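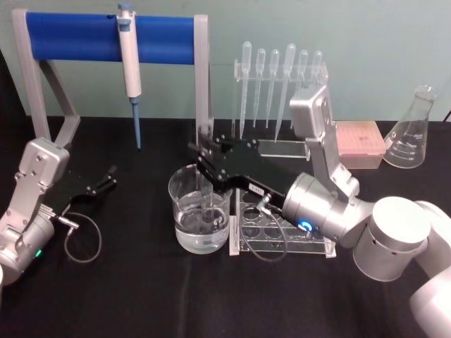

Where does a pipette go when you've finished with it?

On the stand, hanging upright, with its plunger at the top and its tip cone pointing at the bench.

That's the whole policy. It used to run to a page and a half, laminated, and the laminated version spent most of 2021 under a leaky bottle of detergent, where it did a fine job of protecting the shelf. So we're starting over with the wet bench at Brisum, and this item is the announcement, the apology to those who liked the old arrangement, and the only training you'll be getting before the new arrangement applies on 19 May 2022.

Some background for the newer members. The wet bench has been laid out by tradition, meaning whoever was there last. Pipettes lived in drawers, in the pockets of lab coats that then went through the wash, and on one memorable morning in the fridge next to a tub of hummus. Transfer pipettes lived in the bag they came in, which lived open, on its side, beside the sink. Eylül Baysal finally went through the repair folder in the autumn and came back with a number: 694 dollars, all of it spent on pipettes that had been laid down flat with liquid still in them. She then taped the number to the kettle. Attendance at the bench meeting improved.

What's on the bench now

The stand takes the left-hand side. It's the grey one with the thick blue bar across the top, and the pipette clips over the bar and hangs there minding its own business. If you're used to a carousel you'll find it a bit plain, but it doesn't spin, and a thing that doesn't spin can't be spun by people on the phone.

Hang the pipette near the middle. Out at the ends you'll knock the legs every time you reach for it, and the legs will win. Take the used tip off first. Yes, each time. A tip left on will drip on the bench in its own good time, and a tip left on overnight becomes a small mystery for the morning crew, who don't enjoy mysteries and have been known to write about them on the whiteboard in capitals.
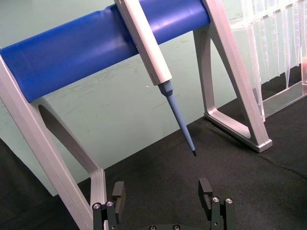

Wind the volume back up to the top of its range before you walk away, too. Jhosep Mamani has explained the business about the spring to me twice, with a drawing, and I'm prepared to say it's good for the spring and leave it there. If you'd like the drawing he has plenty.

Transfer pipettes go in the clear acrylic rack, bulbs up, stems down. The rack holds six in a row and we'd like it kept at six. They won't all sit at the same height. They never do. One of you (you know who) has been going along the row evening them up by pushing the tall ones down, and they pop straight back up again as soon as your back is turned. Please find another outlet.

Stems shouldn't be resting in anything. If you've used one, it doesn't go back in the row with its clean friends, however quickly you rinsed it. It goes in the discard jar. They come in boxes of 3000, so we can afford the loss, and we've got more of them than we have places to sit.

Glassware

We keep one clear beaker out front for water and it's only for water. I mention this after the incident with the copper sulphate, which was a lovely colour, and which three separate people topped up. If you put something else in a beaker, use a different beaker and write on it. "Mine" is a label in the loosest sense. "Stuff" is a cry for help. We'd like the contents, your initials and the date, in marker, on the white patch if the glass has one.

The pouring spout has an opinion about where the water goes, so let it. Pouring over the back of the rim is how the cloth got its tide marks, and black cloth shows up dried salts beautifully. If that's what you were after, the textile group meets upstairs.

Don't fill to the brim. Two-thirds is plenty for rinsing anything we own, and it can be carried to the sink by a person of ordinary steadiness.

Conical flasks go back empty and clean to the right-hand end. There's a reason the Hakier Building insurance form has a section for flasks, and the reason is elbows. Keep them away from the front edge, and don't store a stir bar inside "so it doesn't get lost". We've found 12 of them that way, all at the bottom of the drain trap.

The test tube rack stays within reach of the beaker. Put tubes back in the drying cupboard when you're done and leave the holes empty for whoever comes next. It isn't a display. 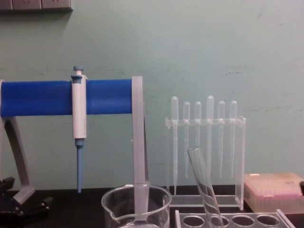
Keeping it that way

The bench gets a proper wipe-down at the end of every session. Lift things up and wipe under them. The old method of wiping neatly around each object has left us with a very accurate map of where everything stood in March, and some of us found it useful, but it has to go.

Acrylic gets warm water and a drop of Brirner, the mild stuff in the squeeze bottle. Keep ethanol off it. Ethanol makes acrylic craze, and we have a former rack in the staff room, now holding teaspoons, for anyone who wants to see what that looks like. The stand can have a damp cloth over the bar and down the legs.

The wall behind the bench is scuffed and will stay scuffed. I've had 43 messages about the wall over the years. It's a nice soft green, it has led a full life, and repainting it means moving the sockets, which means a form, which means me. Scrubbing it harder has been tried. It takes the paint off and then you've got a scuff and a bald spot.

Ordering

Tips, transfer pipettes and gloves are ordered through Dobos as before. Put the request in when you open the last box. Putting it in when you've finished the last box, then walking over to the other lab and looking sad, has worked more often than it should have, and they've asked us to stop.

Anything cracked or chipped goes in the broken glass bin and gets a line in the breakages book. The book isn't a punishment. We read it to work out what to buy, and the entries have been a pleasure, particularly "fell upwards".

Sessions to try out the new layout run through the rest of May, and Eylül will be at the bench for the first few with spare tips and the kettle number in her pocket. Questions to her. Complaints about the hummus ruling go to Jhosep, who made it, and it was his hummus.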